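The Bowl by the Door

Every household has one, and no household remembers deciding to have it. Ours is green, or greenish, and it was bought for fruit. It has held fruit. It has also held a bicycle pump, the spare key to a shed we no longer own, a christening invitation and 40 or so clothes pegs, which moved in one wet June and were not evicted until the following spring.

The trade calls this piece a "fruit bowl" with a straight face. Poltside, whose spring catalogue landed on my mat with the thud of a small paving slab, lists page after page of them: footed, fluted, pierced, hammered, and one shaped like a cupped hand that I would not care to meet in the dark. All are photographed holding seven perfect lemons. I have never met anyone who owned seven lemons at the same time, unless they were expecting a great many people with colds.

The pale green kind is the one people buy. Grey-green, blue-green, mint, sage: the names change with the paint charts, but the bowl has been much the same since my grandmother's sideboard, where it stood on a crocheted mat and contained a single orange and the gas bill. The potteries at Terkthorpe turned them out for decades with rings round the outside, and the seconds shop still sells them at 99 pence if you can forgive a wobble. A firm in Bragança now makes a heavier one that costs a good deal more and wobbles only slightly less.

The appeal is easy enough to see. Green does nice things for red fruit, and it is kind to bananas on their last day. Against grey, which is what most of us have put on our tables and floors in the past ten years, it looks calm and rather expensive. Add something in orange-brown wicker and you have very nearly got a colour scheme, without having to speak to anybody in a paint shop.
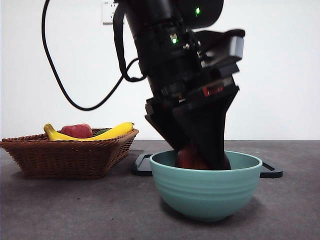
Red fruit in ringed, grey-green glaze. 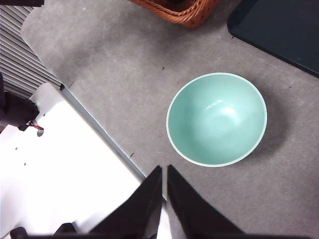
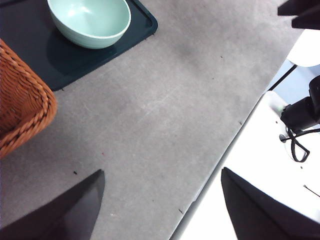

The wicker basket is the bowl's natural rival, and I should declare an interest: I am a bowl person married to a basket person. The basket party maintains that fruit needs air. The bowl party replies that a basket needs hoovering. Crumbs, stalks and those little oval stickers work their way down between the strands and stay there until the house is sold. A bowl can be wiped round with a damp cloth in the time it takes the kettle to boil, and if you drop it, at least the matter is settled.

Then there is the tray question. A tray under the bowl is supposed to make the arrangement look intended – Poltside sells one called the Pasov, in a blue so dark that I took it for black until I got it next to my trousers. I resisted trays for years as a thing people had in hotels. I now admit that keys left on a tray look like a habit, whereas keys left on a table look like a burglary.

As for what goes in, I have grown strict. Peaches and apples, yes, but not together for long, as the apples hurry everything else along. Pears only if you are prepared to check them hourly. Grapes look splendid for one evening and then begin to resemble something from a museum drawer. Onions are not fruit, whatever the other half of this household may say, and batteries are not fruit either.

The hardest thing to keep in a fruit bowl is nothing. Mine was empty for the whole of one morning last month, washed and put back, and I walked past it several times to admire the glaze. By lunch it held a tape measure and a parking ticket. The tape measure has been returned to its drawer. The ticket is under a satsuma, where I intend to find it shortly before the price doubles.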